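Corkent Home Preserving Group
Minutes of the meeting held 2025-08-26

Present: Bukola Tijani (chair), Trefor Rees (minutes), Osaze Onuoha, Gwion Jenkins
Apologies: Adebayo Edet

1. Minutes of the July meeting
Agreed, with one correction. The chutney recipe calls for brown sugar, not white.

2. Tomatoes
Osaze has more plum tomatoes than he can use. Members may pick their own until the plants come out. Gwion asked about bottled lemon juice for canning and it was agreed to stay with bottled for every batch.

3. Jars and lids
Trefor reported 87 pint jars in the cupboard and 11 boxes of new lids. Old lids are not to be reused, including those that look fine. Bukola will order more half-pints. Cost to come out of the $307 in the account.

4. Recipe booklet
Gwion has typed up the pickles and relishes. Still missing: Adebayo's hot pepper jelly and the green bean page. The dill pickle recipe needs its vinegar amount checked before printing. Osaze to do this.

5. Fall swap
Same format as last year. Every jar to be labeled with contents and the date it was made. No home-canned meat.

6. Any other business
The large canner needs a new gasket. Trefor to buy one.
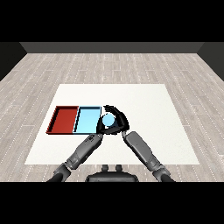
Gwion will bring the apple peeler to the next meeting, and anyone with spare windfalls should bring a bag.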